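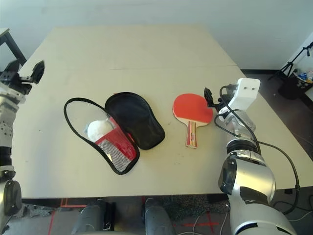 What goes into a table tennis paddle case, and in what order?
The paddle goes in first, blade toward the rounded end and handle toward the neck. Balls go in their own pocket, and the zipper is closed last, starting from the neck.

Racket Care, Unit 7: Storage and Transport
Notes: Lanying Fu

Case types. A shaped case follows the outline of the paddle, with a rounded head and a narrower neck. It opens along a zipper into two halves. A rectangular case takes more space in a bag but usually holds two paddles.

Before packing. Wipe the rubber with a damp sponge and let it dry fully. Check the rim of the blade for splinters. Remove grit from the case lining.

Loading. Lay the case fully open on a table. Set the paddle flat. Do not force a ball under the blade; pressure over several days can mark the rubber. Keep the mesh clear of the zipper teeth.

Storage. Room temperature, out of direct sun. Do not leave the case in a parked car.

Exercise: pack and unpack one paddle within 60 seconds, then inspect the rubber on both sides.

2 comments | 7 shares

Related notes
Gluing and Edge Tape
Ball Storage
Cleaning Inverted Rubber

Contact: Flenside course office | Back to top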